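Two Grippers, One Pair of Hands: A Talk About a Workshop Build

14 December 2022
By the Rollholm workshop pages

The builder I visited for this interview does not want to have his name on the internet. "Write about the grippers," he told me. "I am only the one who holds the screwdriver." So I will call him the builder, and I hope that the reader will forgive me this.

He is a member of the shared workshop Rollholm, where he has a shelf, a key and a half of a workbench. His project has the name Duman. It is a pair of grippers that a person holds in the hands and uses to pick up ordinary objects, and the movement of each gripper is recorded at the same time. Later, the recorded movements should be played by two small arms, which he is building at home. The arms are not finished. The grippers are in their second version, and they were the reason of my visit.

I asked first why he did not begin with the arms, as most people do.

"I did begin with the arms," he said. "In my first year I had one arm with six joints, and it could wave. I programmed every movement by typing numbers. To lift a cup I needed a whole evening, and when I moved the cup by the width of a finger, the evening was lost. Then I thought, my own hand knows already how to do it. I should let the hand do the work and write down what it did."

The first version was made from a kitchen tong and a sensor from an old printer. He still keeps it in a drawer and showed it to me with some pride. It recorded only how wide the tong was open, and it did not know where in the room it was. For the second version he drew new jaws, which were printed on the machine of the workshop, and he put a marker plate on each gripper so that its position can be followed. The plates cost him more time than the jaws. When they were too small, the position jumped. When they were too large, they hit each other as soon as he brought his hands together.

"Six shapes I tried," he said. "The triangle was number six. I do not say it is the best shape. I say that I stopped there."

The electronics come partly from a kit of the company Tirner and partly from his own box of leftovers. Each gripper has a cable. I wanted to know if this is not a problem for the movement of the arms, and he agreed immediately that it is.

"The cable is my enemy," he said. "If it is too short, it pulls at the wrist. If it is too long, it lies on the table and I pick it up together with the object. I had a wireless version in September for two weeks. The data came late and sometimes did not come. With a cable I am angry, but I have my data."

Now he lets the cable run along the forearm, with enough slack for the elbow. He has learned to move a little slower than he would without it. He thinks that this is even good for the recordings, because his arms at home will also be slow.
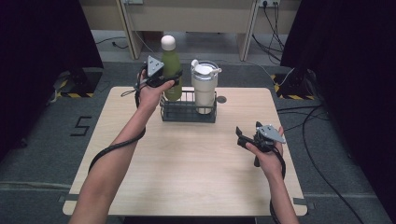 Work on the bottle task: the left gripper beside the green bottle, the right one held low.

The tasks look simple, and for this reason I asked how he selects them. A basket with two containers in it does not seem to be a large challenge for somebody who has spent so many evenings on electronics.

"Put a bottle alone on a table and everything is easy," he answered. "You can come from the left, from the right, from above. Put it in a basket, next to another thing, and suddenly there is one good direction and many bad ones. The jaw must go in beside the bottle and must not push the neighbor. With my fingers I do this without thinking. With the gripper I must think, and I see what the machine will have to know."

He prefers tall bottles, because a mistake at the top is easy to see. Tumblers with a lid he likes less. The wide body needs almost the full opening of the jaws, and if he takes it by the lid, the lid may come off. He does not throw away the attempts that fail. They go in a separate folder, and he looks through them when he changes something on the jaws.

By the day of my visit he had 894 recordings, and he knew this number without looking. His plan is to reach 200 good ones for each task before he lets the arms try it. I asked if this is a scientific number. He laughed and said that it is the number which fits in his free time.

Then I was allowed to try it myself. He gave me only one gripper. The weight is less than I expected, but the distance between my hand and the tips of the jaws confused me very much. I closed too early, then too late. At the fourth attempt I lifted a small box and put it down again on its side.

"This is normal," he said. "After one hour the jaws become part of your hand. After three hours your thumb hurts."

The thumb is the subject of the next version. At present a lever must be pressed during the whole time of holding, and he would like to have a spring which holds the jaws closed, so that the person presses only to open. He is not sure about it. With a spring, he fears, the hand does not feel any more how strong the grip is, and a soft plastic cup would be crushed. He has ordered springs in two strengths from Prokutetti and will compare them over the winter.

My last question was about the arms at home. When will they pick up their first bottle?

"The left one can already go to the bottle," he said. "It goes there, it stops, and it waits. The closing I have not given to it yet. I want first to change the floor mat, and also my neighbor has asked me for some quiet evenings."

The drawings of the jaws are in the folder Duman on the workshop computer, and members may print them. Who wants to try the grippers should write to the workshop first and bring an object which may fall down.

Recent items
A drill stand from an old enlarger
Cleaning the nozzle without tears
Tirner kit: which cables fit and which do not
How we label the shelves now
Opening hours in winter

Contact | Copyright Rollholm | Back to top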